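Workshop Notebook, Manipulation Cell
Entry: Open day, insertion demonstration. September 2024

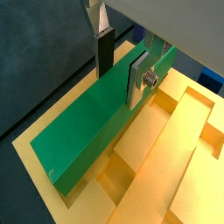 Green bar held in the gripper over the yellow base plate, wrist camera view.

Entry prepared by Golnar Mousavi. Comments from Narendra Khurana and Stuart Lambert have been added where marked.

Purpose of the entry: to record how the insertion demonstration was run for visitors, what was changed on the day, and what should be settled before the January visit from Calik. The general open day report is kept separately by Seren Mathias and is not repeated in these pages.

Setup

The cell was prepared the evening before. The base plate was placed on the teal table. The blocks were set out by hand at the start of each session from the paper template in the cell drawer. The template is worn at one corner and should be reprinted.

The gripper carried the mixed finger set, black on one side and aluminum on the other. This is the same set used for the Broso trials. Golshifteh Golestani had asked whether the matched set should be fitted for the open day. It was decided to leave the mixed set in place, as all taught positions for the green bar were recorded with it and there was no time to teach them again.

Grip force was set to the value on the card for the long pieces. The wrist camera feed was shown on the large monitor facing the visitors. The cell log was written to the local disk only. The network share was unavailable until after lunch.

Running of the sessions

The day was divided into a morning block and an afternoon block. In each session the arm picked the green bar, carried it over the plate, paused, and then attempted the insertion. The pause was added at the request of Seren Mathias so that the presenter could speak before the final move. It was first set too short and was lengthened after the opening session.

The log shows 186 insertion attempts over the day. Of these, 171 were completed without intervention. The remaining 15 were stopped by the force limit or by the operator. The operator's sheet and the log agree on the total. They disagree on two of the stops, which the sheet gives as operator stops and the log gives as force stops. The log has been taken as correct.

Most of the stops fell in the morning. The bar touched the rim of the recess and the force limit ended the move as intended. Stuart Lambert checked the plate position before the afternoon block and found it turned slightly on the table. It was returned to the tape marks and clamped. Only three stops were recorded after that.

(N.K.: The plate was not clamped in the morning. The checklist says "plate in position" and says nothing about the clamp. Please amend the checklist.)

The green bar has a small whitish scuff on its top face near one end. It should be noted on the parts sheet. It is not known when it was made, and the sheet has no earlier entry for this bar. The bar was used all day.

The camera view served well for visitors standing at the back, who could not see the plate past the arm. The yellow plate shows strong shading inside the recesses, deep amber against the paler top surfaces. Golshifteh Golestani would like to compare this with the Fleltolach lamp at a lower setting, as she believes the edge detection would be steadier. Not tested on the day.

Questions from visitors

The front desk recorded 415 visitors to the building. No separate figure was kept for the cell. The questions below came up more than once and the presenters should have agreed answers to them.

What happens if the bar is put down in the wrong place. The presenters gave different answers. The correct answer for the present program is that the pick position is fixed within a small tolerance, and outside it the gripper closes on nothing and the cell stops.

Whether the arm "sees" the slot. The camera is used for a correction before the final approach. The last part of the move is made on force alone. One presenter told a school group that the camera guides the whole insertion, and this should be corrected in the speaking notes.

Why the two fingers do not match. Stuart answered this at length in the second session and the session ran over. A short form is needed.

How long the fingers last. The supplier, Asadi, recommends inspection at 3,000 cycles. Our own count for this set has not been kept since the cell was moved and should be restarted from the open day log.

A visitor from a packaging firm asked for the cycle time. It was given verbally without the added pause. Golnar to send the figure in writing, with the pause stated.

Faults and interruptions

One protective stop in the morning when a visitor leaned over the barrier. The arm stopped correctly. The barrier was moved back one floor tile and no further stops of this kind were recorded.

The monitor lost the camera feed twice. Both times the cable at the monitor end was reseated. The cable has been tagged and should not go back in the general box.

Actions

Checklist: add clamp as a separate line. Narendra.
Template: reprint, on card if possible. Golnar.
Speaking notes: correct the passage on the camera, add a short answer on the fingers. Seren, with Stuart to read.
Parts sheet: enter the scuff on the green bar and measure the bar at both ends. Stuart.
Finger set: inspect, record cycle count from the log. Stuart.
Lamp comparison: half a day to be booked. Golshifteh.
Monitor cable: replace.

For the January visit, Calik has asked to see the insertion with the plate moved between runs. The present program does not allow for this beyond the small camera correction. To be raised at the next cell meeting before any reply is sent.

(S.L.: Bar measured. Both ends within drawing. Scuff is on the surface only and the bar can stay in use.)

Log copied to the share once it was back. Local copy kept.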